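3.2 Seam strength of pieced cotton after repeated laundering

Test panels were pieced from two quilting-weight cottons, referred to here by their supplier names, Gurness and Lerska. Both fabrics were washed once before cutting. Strips were joined with a quarter-inch seam at one of two stitch lengths, and all seams were pressed to one side. Half of the panels were sewn with Letard cotton thread and half with Sydorenko polyester thread of the same labeled weight. The full set came to 304 panels.

Each panel was laundered for 30 cycles in cool water, tumble dried on low, and left flat overnight before testing. Seams were then pulled at a constant rate until the first stitch broke or the fabric tore. The load at that point was recorded as the seam strength. 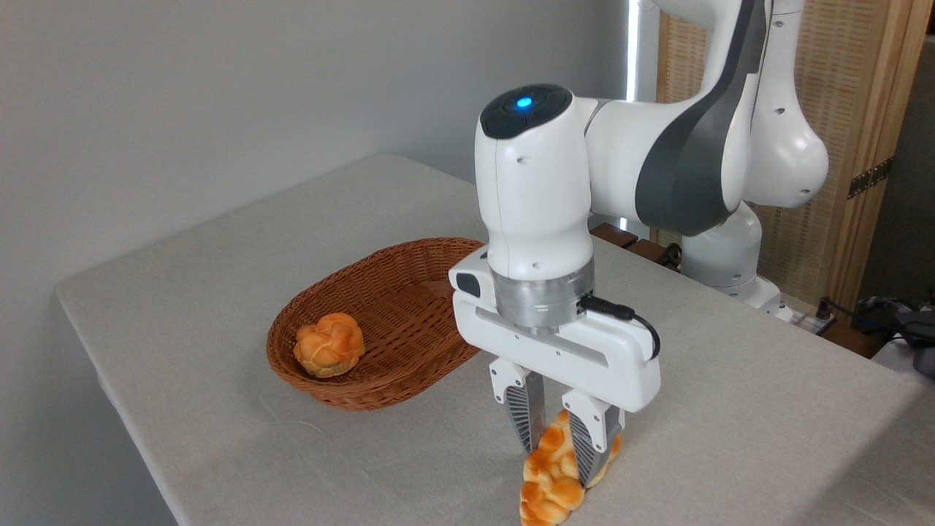 Department of Textiles and Apparel, Quilt Construction Group
Figure 2. Robotic arm over the cloth-covered table.

Thread type had a larger effect than stitch length. Panels sewn with cotton thread failed at the stitch line in most cases, while those sewn with polyester thread more often failed in the fabric next to the seam. The second type of failure is harder to repair by hand, as the torn edge leaves little seam allowance to work with. Shorter stitches raised the seam strength in Gurness panels but made no clear difference in Lerska panels, which have a looser weave and frayed at the cut edge during washing.

Batting was left out of all panels so that the seam could be tested alone. Quilting lines that cross a seam are likely to share part of the load, and the values given in Section 4 should be read as a lower bound for a finished quilt. Panels with skipped stitches were removed before the first wash and sewn again from the same bolt. Cutting and pressing were done by one operator (W. Yammine) to limit variation in seam allowance.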